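Workshop notebook, bedroom bay
Monday, April

Started on the bed corner at 9, once the floor was swept. Plan for the day is the bedding trials for Rosales: fitted sheet on and off with the bed pushed up to the wall, then the same with the bed pulled out, so we can say how much clearance a person needs on the far side to make the thing properly. Nicanor Manríquez doing the sheets, me writing. Amarachi Akinola in after lunch.

Bed is the one we put together last week. Took longer than it should have. The bolts in the Fliltel hardware bag are two lengths and the sheet doesn't say which goes where. Long ones go through the side rails. Writing it down so the next person doesn't do it twice like we did.

Wall: still has the marks on it from setting out. They are small but they show up on white paint, and I would like them gone before Rosales come to look at the bay. Left them for now, we need them until the bed position is fixed.

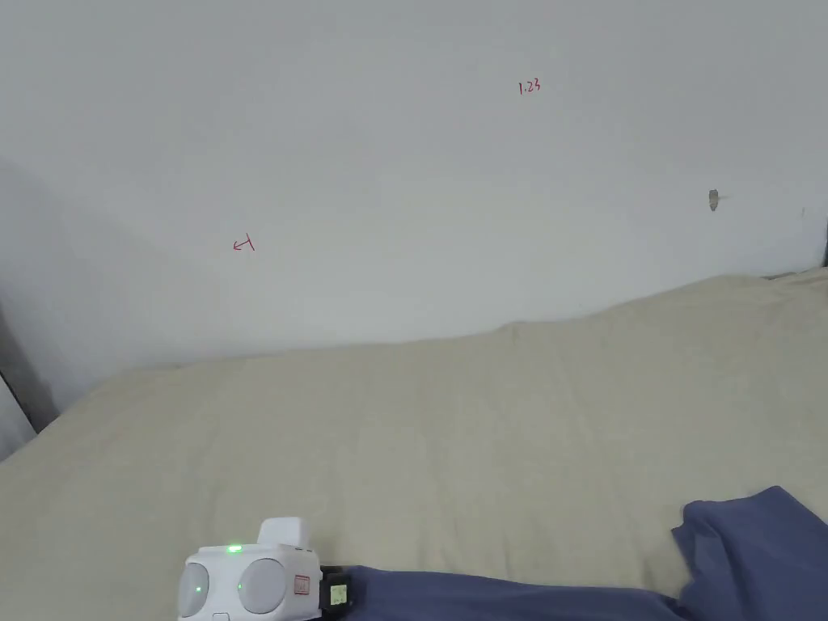
Wall behind the bed, with the 1.23 in red and the red mark to the left. Gray smudge on the right also needs seeing to.

Note on the 1.23. I take it as meters but it has no unit and no line under it, so it is not clear what it was measured from. Nicanor thinks floor to the mark. I thought it was from the corner. Checked neither, tape was in the other room. Whoever writes on the wall next, please put the unit and an arrow to the thing measured, and use pencil. Red pen comes through a coat of white. We found that out on the kitchen side and had to use stain block.

Trial 1, bed against the wall. Near side is easy. The far corners are the trouble: you have to kneel on the mattress to reach, and your weight pulls the sheet back off the corner you just did. Better order is far corner at the head, far corner at the foot, then back off the bed and do the two near ones. Did it 3 times that way and it held each time, though the fabric along the wall never lies flat. You can push it down with the side of your hand but it comes up again when you tension the near side.

Trial 2, bed pulled out enough to stand behind. Much quicker, no surprise. Any order works. The sheet is flat on all sides if you tuck the long edge before the foot. Pushed the bed back afterward and the back edge rucked up again, so part of the problem is the pushing and not the making. Worth telling Rosales. Lifting the foot end and walking it in may be better than shoving from the side. Try next time.

Trial 3 not done. Wanted to do it with the Zudo topper but it is still rolled up and it needs a day to open out.

Lunch. Amarachi in at 1. She wants the trial sheet changed so there is a box for "finish along wall" with good / fair / poor. At present it only asks about corners, and we have been writing the wall side in the margin. Will change it.
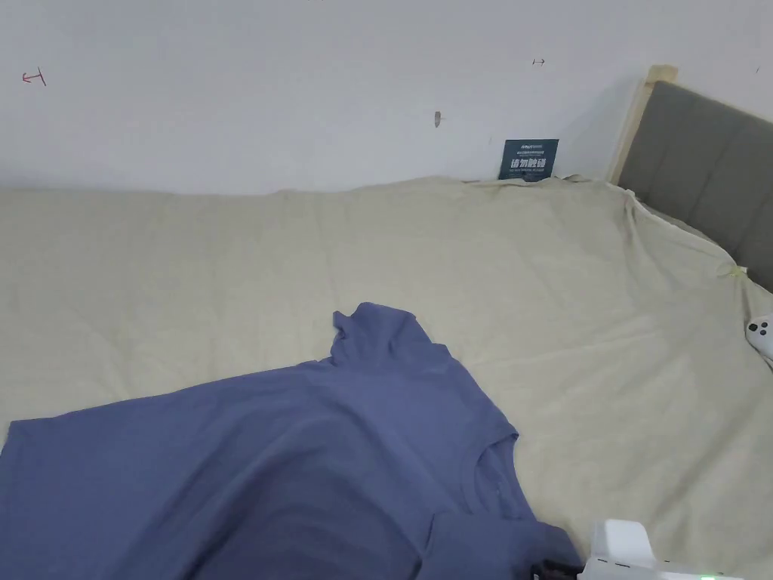 Reset is the part we still don't do the same way twice. Between runs the bed should go back to one known state, and at the moment each of us has our own idea of what that is. The head end gives us something fixed to work from, with the wooden post against the wall and the gray headboard next to it, so I propose we pull the sheet toward the head first and smooth away from there. The creases along the back are what to compare from run to run. Also the dark teal 请勿触碰 card propped at the wall stands with its bottom edge behind the fold of the bedding, and that won't do as a place for it once people are tucking along there. Find it a spot clear of the bed.

Paint: Amarachi says the Drirnerex filler in the store is fine for small chips if you keep it thin. There is a brownish spot between the arrows that could be a chip or only dirt. Try a damp cloth first, then filler, leave overnight, sand, one coat. Do the pen marks at the same time with stain block under.

Budget line for bay repairs is 2000 for the whole year so no repainting the full wall for this. Patch only.

To do
- tape measure back in the bay and kept there
- settle what 1.23 is and write it in this book, then clean the wall
- new trial sheet with wall side box (me)
- unroll topper tonight (Nicanor)
- longer bolts / shorter bolts in two labeled bags
- move card

Stopped at 4:30. Topper trial first thing tomorrow, bed against the wall, same order of corners as trial 1.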